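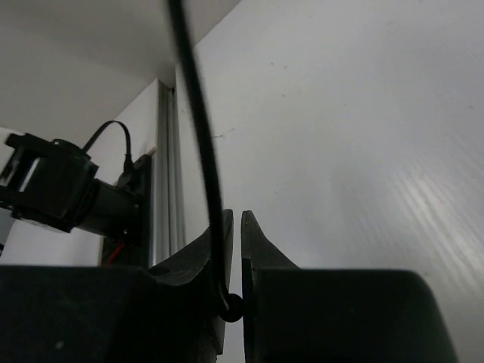
The two fingers of the gripper and the hanging cable, seen from the wrist camera. Demonstration cell at Madudura, open day in May.

The cable hangs from above, black and a little curved, and at its end there is a small round knob. When I come into the hall, a group of visitors is already standing at the barrier and looking at this knob. A child asks if it is a microphone. "No, but it is a good guess," says Jayanthi Chacko, and she lets the child hold a spare one, which is passed from hand to hand and comes back to her at the end of the demonstration.

Chacko leads the small automation team at Madudura, a workshop in Herkimstead which builds handling equipment for other companies. Once a year the workshop opens its doors to the neighbors, to the families of the employees, and to anybody who wants to see what happens behind the gray gate. I was there in the afternoon and spoke with her between two demonstrations, and again in the evening when the hall was quiet. Her colleague Amber Prins, who was at the controls most of the day, joined us for the second part.

My first question was the one that probably every visitor asked. Why a cable? There are many things a robot can pick up, and most of them look more impressive.

"Because a box does not move when you look at it," Chacko said. "You measure where the box is, you go there, you close the fingers. A cable is different. Somebody opens the door and it swings. You touch it on one side and it goes away to the other side. For a person this is nothing, you catch it without thinking. For the robot it is a very serious job."

She told me that the idea came from a customer, a company named Sedance, which makes lamps for stairways and other high rooms. In their assembly many parts arrive on a hanging cord, and each of them has to be taken by the end and guided to its place. Until now this is done by hand. Sedance did not ask for a machine at first. They asked only if such a machine was possible, and Chacko answered that she did not know.

"I think they liked that answer," she said. "Other people had told them yes in the first meeting."

The cell where the demonstration takes place is not large. It has white panels and aluminum rails. Visitors see the arm from the side, and on a screen next to the barrier they see what the small camera at the wrist sees. I found that most people watched the screen more than the arm. From this position the fingers look very big, like two dark towers with a thin opening between them, and the whole task can be understood in a moment: the knob must go into the opening.

I asked if the fingers were made specially for this work.

"The shape of the tips, yes," said Prins. "We tried wide ones before. With wide fingers you catch the cable easily, but you catch it anywhere, and then the knob is hanging below and you can do nothing with it. With the narrow tips you have to be exact, but if you have it, you have it in the right place."

Prins is a mechanic by education and came to robots quite late. For many years she repaired packaging machines, also at night, and she says that this was the best school for her. She still listens to the motors before she looks at any number on the screen. In the afternoon I saw her stop the arm once with no reason that I could notice. She bent down, tightened something on the floor side of the cell, and started again. The visitors were not sure if this belonged to the show.

"A cover was rattling," she explained to me later. "It has nothing to do with the robot. But I can't work if it rattles."

The demonstration is short. The arm comes up slowly, the fingers go to both sides of the knob, wait a moment, and close. Then the arm moves the knob to a holder, releases it and goes back. Then everything begins again. Chacko and Prins had decided to show 20 attempts in each round, with a paper on the wall where the results were marked with a pen. Every visitor could read it. In the round that I watched from beginning to end, the gripper missed three times.

I wanted to know if it was not a risk to show the failures so openly, with a customer possibly in the room.

"The customer was in the room," Chacko said and laughed. "He was standing behind you, with the coffee. No, I don't see a risk. If I show him only the good ones, he will see the bad ones in his own factory, and then he will call me. It is better that he sees them here."

According to her, the misses also make the best moments with the public. When the knob slips away from the fingers, people make a sound all together, like at a soccer game. When the arm comes back and gets it at the second try, they clap. One older man stayed for nearly the complete afternoon. He had worked 2 streets away in a weaving mill and told Prins how they used to catch a broken thread with the back of a fingernail. She asked him to show it to her on the spare cable.

"He was faster than me, and much faster than the robot," she said. "I asked him to come again on a normal working day. I would like to look at his hands a bit longer."

How does the arm know where the knob is? Here Chacko became more careful. She did not want to tell me all the details, and some of them I would not have understood. In simple words, the robot is first guided by a person many times, and the pictures and the movements are saved together. From these the program learns what a good approach looks like. The software for the training comes from a small supplier, Yang, with whom Madudura has worked on earlier projects. For the hanging cable, the team has so far used some 65 hours of guided movements.

"Most of these hours are Amber," Chacko said.

Prins nodded. "My arm was hurting in the first weeks. You have to be calm. If you are nervous and make a small shaking, you find this shaking again in the robot. I had to do one complete morning again because I had slept badly."

I asked her how it feels to see her own movement come back from a machine. She thought about it for a while.

"It waits before it closes," she said then. "I do this also. I did not know that I do it. My husband saw the demonstration today and he said, it waits like you wait before you take the key out of the lock."

Not all questions during the day were friendly. A woman who works in assembly herself, not at Sedance, wanted to know how many people would lose their work if this machine was sold. I was standing near and heard the answer, and in the evening I asked Chacko to repeat it for me, so that I could write it down correctly.

"I told her that I can't promise anything in the name of another company," she said. "It would not be true if I said that nothing will change. The people who do this work now stand with their arms above the shoulder for hours, and I know from them that this part they would give away gladly. But the wages they would like to keep, of course. I told her that she should put this question to the managers, and that she should put it early, when the machine is not yet ordered. After that it is difficult."

The woman was not fully satisfied, and Chacko said that she could understand it.

When the last visitors had left, we sat down on the folding chairs at the barrier. The arm was switched off. Prins ate the rest of the plum cake that one of the families had brought, and she explained to me what they want to improve next. The light is a problem. The white panels reflect the lamps, and at certain angles there are bright stripes behind the fingers. For human eyes it is only a little unpleasant, but she suspects that the program pays too much attention to them. She wants to try a dull gray paint. Chacko would prefer to leave the panels as they are and to train with more kinds of light, because in a real factory the light cannot be chosen.

They have had this discussion before, I could hear that. Neither of them raised her voice.

"We will paint one panel," said Prins at last.

"One," said Chacko. "The small one."

Later this year the cell should go to Sedance for a trial of several weeks, in a corner of the real assembly hall. It is not decided yet who will travel with it. Visitors who missed the open day can ask at the gate of Madudura for a short tour. Groups are asked to call before they come, and closed shoes are necessary in the hall.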